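Subject: Re: [basevbridge-thrift] Should we switch to all matching hangers?

On the list in July, a member wrote:

> I think it's time we talked about hangers. We are still using whatever
> comes in with the donations, and the floor looks like a yard sale. Kvaran
> has a slim coated hanger that a lot of resale shops are moving to. Their
> flyer says you fit more on every rail and that clothes on matching hangers
> sell faster and for more money. We could do the whole shop for one order.
> The quote came to $3195 with shipping. I would like to see us vote on it
> before the fall changeover. Is anyone against?

Yes, I'm against, or at least I'm not for it yet.

I've been sorting and hanging at the Basevbridge shop for 11 years and this is the third time we have been told that a piece of equipment would lift sales. The first was the lighted price signs. The second was the Warkuson steamer, and I will grant that the steamer was worth having, but it did nothing the flyer promised. It took out wrinkles. Sales went on going up in the fall and down after the holidays the way they always have.

So before anyone votes on $3195 I'd like to go through the claims one at a time.

1. "You fit more on every rail."

I'm sure you do. Why would we want to? Our rails are too full now. Customers can't slide anything, so they pull from the middle, and the thing next to it comes off and lands on the floor. If we put even more on the same rail with thinner hangers we will have the same problem with a higher pile. When I shop for myself I walk right past a rail I can't get my hand into.

2. "Clothes on matching hangers sell faster and for more money."

Says who? The flyer doesn't give a source. It has a chart with no numbers up the side. A shop that spends money on new hangers has usually painted, cleaned out the back and raised its prices in the same month, and I don't see how anyone could tell which of those did it. I would take this one more seriously if a single shop our size sent us its before and after.

3. "The mix of hangers looks cheap."

We are a thrift shop. I know that sounds flip, but people come to us for a good shirt at a low price, and I have yet to hear a customer mention the hanger. What does look cheap is a rail with empties mixed in among the clothes, and we could fix that for free by pulling them when we walk the floor. A pink hanger with a decent striped top on it bothers me a lot less than a bare one taking up space next to it.
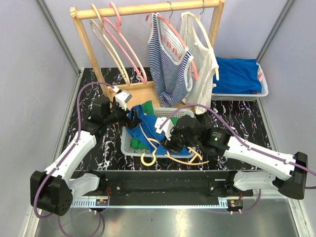 4. "Coated hangers stop things from sliding off."

This is the one I half believe. Wide necklines and anything silky do slip off plain plastic. But the coating grabs, and you can't get a knit off in a hurry without stretching the neck. I bought a pack of Staturen ones for my own closet and the coating was rubbing off on my dark blouses by the second winter. Maybe Kvaran's are better made. The flyer would say so either way.

5. "It's a one-time cost."

It isn't, unless we stop letting hangers go out the door. Right now if a customer wants to keep the hanger we say go ahead, there's a bin full in the back. Once they cost us money, somebody at the register has to ask for every one of them back, with a line waiting. I don't want to be that person. And we'd still have the donated ones coming in and would have to pay to haul them off or find someone who'll take them.

What I could go along with is a small trial. Buy one box of 40, put them on the dress rail only, and leave the blouse rail as it is. Keep a tally at the register for 2 months, with prices left alone. If the dress rail does better than it did over the same stretch last year, and the blouse rail doesn't, I'll second the motion myself. Does anyone still have last year's register sheets? I looked in the gray cabinet and only found the spring.

Also, the size dividers on the men's side are out of order again. Whoever has the label maker, please bring it back.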